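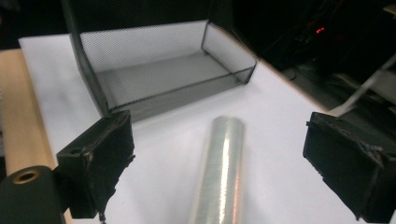 白い天板の上の黒いワイヤーメッシュのトレーと、透明なラップフィルムのロール。

食品用ラップの「切れ」と「付き」を分けて考える

家庭用ラップフィルムに対する不満は、ほぼ二つに集約される。切れない、付かない、である。どちらも製品全体の良し悪しとして語られることが多いが、材料の側から見ると、この二つは別々の物性に由来し、しばしば互いに引っ張り合う関係にある。本稿では素材、厚み、巻き、刃の順に整理する。

素材

国内の店頭に並ぶラップの素材は、ポリ塩化ビニリデン(PVDC)、ポリ塩化ビニル(PVC)、ポリエチレン(PE)、ポリメチルペンテン(PMP)が中心である。箱の側面にある品質表示欄に原材料名と耐熱温度が記載されているので、購入時に確認できる。

PVDCは分子が密に詰まり、酸素と水蒸気をともに通しにくい。切り分けたチーズや香りの強い食材の保存に向く。PVCは伸びと復元性に優れ、業務用の包装で長く使われてきた。PEは水蒸気を比較的通しにくい一方、酸素は通しやすい。柔らかく、引っ張ると伸びてから切れるため、刃との相性が出やすい。PMPは耐熱性が高いが、単体では硬く、ほかの樹脂と組み合わせた多層品もある。

包装材料の試験を請け負うラーケル(Larkel)の技術者、ナワル・シュライビ氏は、素材の序列を問われるのを好まない。

「酸素を遮りたいのか、乾燥を防ぎたいのか、電子レンジで蓋の代わりにするのか。用途を決めずに素材の順位を付けても、試験計画が書けません」

付着の仕組み

ラップが器に付く力は、接着剤の力とは性質が異なる。薄く柔らかいフィルムが相手の表面の凹凸に沿って変形し、接触面積が増えることで分子間力が働く。添加された粘着性の成分がこれを補う。引き出し時に生じる静電気も寄与するが、湿度の高い台所では電荷が逃げやすく、主役とはみなしにくい。

したがって、付着力は相手の材質に左右される。ガラスや釉薬のかかった磁器は表面が平滑で、フィルムが沿いやすい。ポリプロピレンの容器は表面エネルギーが低く、付きが弱い。縁が油で汚れている場合も同様に低下する。縁を拭いてから張り、側面まで数センチ下ろすだけで結果は変わる。

厚みと伸び

同じ素材でも、厚みが増すと曲げに対する抵抗は大きくなる。抵抗は厚みの三乗に比例するため、わずかな差が手触りに表れる。厚いフィルムは扱いやすく、しわになりにくいが、器の縁の小さな曲率には追従しにくい。薄いフィルムはよく沿うかわりに、引き出した直後に自分自身へ貼り付く。

ラーケルでは、試作フィルム「プロステックス(Prostex)」を使い、引き出し回数1000回と3000回の時点で刃の状態を比較する試験を行った。フィルムは同一ロットにそろえ、引き出し角度を固定し、切断に要した力の最大値を記録している。樹脂刃では1000回の時点で力の上昇が認められ、3000回では切り口の乱れが目視でも判別できた。金属刃の変化はこれより小さかった。もっとも、家庭で一箱を使い切るまでの切断回数はこの条件に遠く及ばない。シュライビ氏も、家庭での切れ味の低下を刃の摩耗だけで説明するのは難しいと述べる。

巻きの問題

では何が切れ味を損なうのか。同氏が挙げるのは巻きの状態である。箱の中でロールが左右に偏ると、引き出し時の張力が幅方向で不均一になる。張力の低い側では刃先がフィルムに食い込まず、伸びだけが生じる。裂け目は斜めに走り、切れ端がロールに戻って貼り付く。

製造側では巻き取り張力の管理が要になる。張力が高すぎると層間の空気が抜けて密着が進み、引き出しが重くなる。低すぎれば輸送中に巻きがずれる。包装機器メーカーのムルティドステッド(Multidstead)は、巻き径の増加に合わせて張力を段階的に下げる制御を採用している。12月に更新された同社の技術資料では、この制御による端面の段差の変化を158本のロールで測定したとしており、平均値のほかに個々の測定値も掲載されている。端面の段差が2ミリを超えるロールは、箱に入れた際に偏りやすいという。

刃と角度

V字形の刃は中央から切り始めることを前提としている。直線刃は端から順に切断する。前者で端から引く、あるいは後者で全幅を一度に引くと、いずれも力が余計にかかる。使用者が持ち替えた製品で「切れなくなった」と感じる例には、この食い違いがかなり含まれるとみられる。

V字刃の場合、フィルムを必要な長さまで引き出し、箱の中央を親指で軽く押さえ、箱側を手前に回すように傾ける。フィルムを引く手は動かさない。直線刃では片方の端に切り目を入れ、そこから反対側へ進める。

端が見つからなくなったロールには、粘着テープを使う。短く切ったテープを表面に当て、ロールの周方向に位置を変えながら剥がす。爪で探ると薄いフィルムに傷が入り、次の引き出しで縦に裂ける。

保管

可塑剤や粘着成分は温度の影響を受ける。コンロ脇や食器洗い機の上は避け、箱は横置きにする。立てて保管すると自重で巻きがずれ、前述の偏りにつながる。箱の両端に押し込み式のロール押さえがある製品では、開封時に必ず押し込んでおく。

詰め替え用のロールを別売のケースに入れる場合は、幅と巻き径に加え、刃の形式を確認したい。ケースメーカーのショーキー(Shawky)は適合表を素材別に分けている。同じ幅でも、PE向けの細かい刃とPVDC向けの刃では歯の間隔が異なるためである。

ラーケルは現在、冷蔵庫から出した直後の結露した器に対する付着力の測定法を検討している。水膜の厚みをどう一定に保つかが課題で、試験片をガラス板に限るか、磁器も加えるかは決まっていない。

(4月18日(月)取材)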